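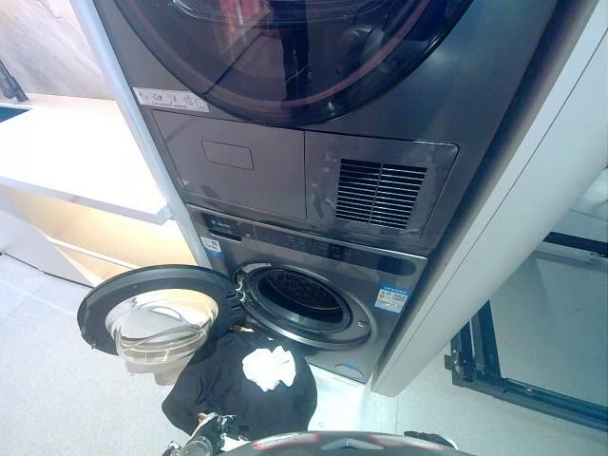
According to Marina Tzanetos, the second side of the new Savchuk record should be played first, and only with the lights low. We have tried it her way on Friday and now we understand what she means. Side two opens with a slow organ line and a single snare drum, and the voice of Eftychia Vrettos comes in so late that you almost forget there is a singer.

The record is called Skadbridge and it is the third one from the trio. The first two were made very quickly, with guitars in front. For this one they took the whole winter, and Lambros Stamatopoulos changed his guitar for an old string synthesizer — it is a little out of tune in the high notes, and they left it so. The best songs for us are "Canum" and the long closing piece, "Ferry Weather." The one song we do not love is "Sarex," which repeats its chorus too many times.

The vinyl edition is 500 copies, of which 100 are on clear vinyl and come with a lyric sheet signed by the band. The digital version has one extra track, recorded live with Thanasis Sfakianakis on clarinet.

Savchuk will play small rooms through August. Subscribers to this newsletter can write to us for the ticket code before the general sale opens at 10 a.m. on Friday.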